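Sunday, late, kitchen table

Arm diary again. I've had two cups of tea and my wrists hurt, so forgive the typing. 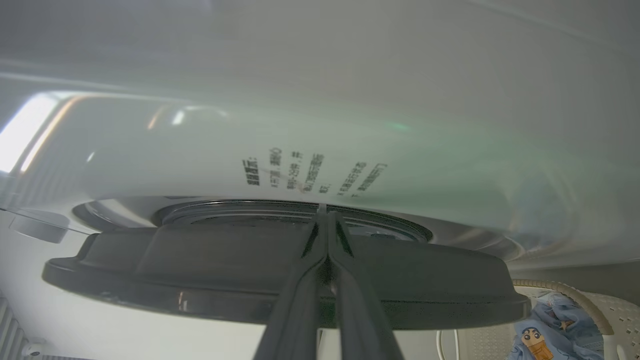 Wrist cam, fingers on the hub of the dark disc, up under the white appliance.

So this is what I've been doing with my spring. For anyone who skipped the April entries (I don't blame you, they were mostly about crimping connectors), the arm is the one Brunello Leone and I have been putting together since the winter, half at his garage and half in my laundry corner. He does the metal and the motors. I do the wiring, the code and the complaining. The wrist camera is the newest piece and it has changed everything about how I work, mainly because I can finally see what the fingers are up to without lying on the floor with a flashlight in my teeth.

The job I set myself for this month is the disc. It's dark gray plastic, wide, with a raised hub in the middle, and it goes up against a round opening on the underside of the white appliance. I picked it because it's a rotten job for a robot. You come at it from underneath, you can't see the opening once the disc is near it, and the disc wants to tip the second you push off center. Brunello wanted to start with picking up blocks. I said everybody starts with blocks! He said there's a reason for that – and he has been very gracious about not bringing it up again.

First try this morning was at ten, and it was bad. I had the approach angle set from last week's numbers and I'd forgotten that we shimmed the base since then. The fingers came up a good finger-width off, the disc tilted, and down it went. No harm done, it's got a few scuffs on it now but it had those before too. I re-zeroed, ran the homing routine twice, and wrote BASE IS SHIMMED on a piece of tape and stuck it to the controller box. We'll see if I read it.

Second try, the shoulder motor got warm and started to buzz. I have it capped on current (the Bellini driver boards get grumpy otherwise) and holding a load straight up with the arm stretched out is the worst pose you can ask for. So I moved the base closer, which meant moving the shelf, which meant finding out what was behind the shelf. An hour gone. I found the good wire strippers, though. I had accused Katia Gentile of borrowing those, so I owe her an apology and probably a cake.

With the base closer the elbow stays bent and the shoulder is much happier. It sat there for a full 60 seconds holding position and the buzz never came back. I was so pleased I called Brunello and held the phone up to the motor so he could listen to it being quiet. He said "very nice" in the voice he uses for my soup.

Now the fingers. These are the fourth set, I think? The first ones were too short, the second set flexed, and the third set was fine until I dropped them down the stairs. The ones on there now are long and dark gray with a ridge running down each one, and when they close they lean in and meet near the tips, so you get an upside-down V. Serena Sartori drew up the ridge for me after she watched set number two bend like a pair of breadsticks. It adds a ton of stiffness for hardly any extra plastic. Print time went up, and I had a spool run out in the middle of the left one because I trusted the number on the printer's screen, but they're good fingers and I'm keeping them.

What I still don't love is the push. Pushing with the closed tips on the hub works while everything is lined up, and it's hopeless the moment it isn't, because two tips that close together can't resist a tilt. I tried lowering the speed. I tried pausing just before contact and nudging up in tiny steps, watching the camera the whole time. That was a lot better, and it's how I got the run I was happiest with, right before lunch. But I was the one steering the nudges! The whole point is for the arm to do them by itself.

The camera has its own problems. Everything white goes to glare. I spent a good part of the afternoon trying to get the software to find the edge of the opening, and it kept falling in love with a bright streak down the left side and reporting that as the rim, very confident about it. The dark disc it finds every time, no trouble. The metallic-gray rings around the opening it finds about as well as my grandmother would without her glasses. I turned the exposure down until the streak behaved, and then everything else went to mud. There's printed text right above the opening, Chinese, small and black, and for a while I thought I could use that block as a landmark. Too blurry from that angle. Maybe with a different lens. Marisa Amato has a drawer full of them from her microscope phase and has told me to come and dig.

Also the wrist cable is too short again. I lengthened it in March. When joint five rolls all the way around it pulls on the plug, the picture freezes, and the arm carries on happily with an old frame in its head. I've put in a check so that if the picture stops updating the arm stops too. I should have done that on day one, and Brunello was kind enough to say so.

Things for next time, before I forget:

New cable, longer, with a proper loop at the elbow.
Try a wide cup-shaped tip that sits over the hub.
Shade the lamp or move it.
Ask Marisa about lenses.
Put the laundry away before running anything. A sleeve got near joint two on Thursday and I don't want to do that again.
Cake for Katia.

Brunello is coming over after work tomorrow with the spare shoulder bracket. If the cup prints overnight we'll try it before dinner. It's on the printer now and the first layer looks all right, so I'm going to bed before I start fiddling with it.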